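4.2 Clearing and checking a storage container before filling

This section applies to the clear rectangular containers in the Pesmont dry goods range, article 2843 (lidded) and article 1365 (replacement lid). Carry out the check each time a container is put back into use.

You will need a flat table, a soft cloth, mild washing-up liquid and a waste bin.

1. Take off the lid and lay it flat on the table. Do not stand it on its edge, as the raised rim can bend over time.

2. Look through the side wall for anything left inside. Sweet wrappers, used tissues and till receipts are the usual finds. The plastic has a slight tint, and flat items on the bottom are easier to see from the open top.

3. Remove all loose items by hand. Do not tip the container out over a tray of rice or other open food.

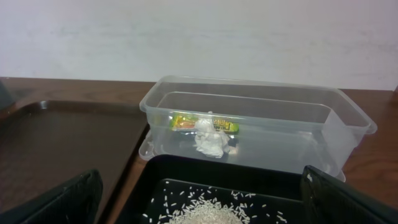
4. Wipe the bottom and the inside walls with a damp cloth, working into the rounded corners. Sugar residue can be softened with warm water at up to 40 degrees.

5. Rinse and leave to dry upside down on a rack. Allow 22 minutes at room temperature - longer in December, or in an unheated larder.

6. Run a finger along the rim. If you feel a crack or a rough spot, take the container out of use for food.

7. Fit the lid and press down along each side in turn, starting at the end furthest from you.

CAUTION: Do not use scouring pads or abrasive powder. Scratches make the walls cloudy and hold dirt.

CAUTION: Keep rice and other dry food covered while cleaning is going on at the same table.

Note: Fill to no more than 1000 g of white rice. Above this weight the base may bow when the container is lifted by one end.

Note: A milky look on the walls does not affect use. If it appears after washing, rinse again with clean water and dry with a cloth.

Replacement lids are sold singly under the Purkonik label and fit all Pesmont containers of the same length. Lids from the older Manance series look similar but do not seal on this rim.

Go on to 4.3, Filling and labelling.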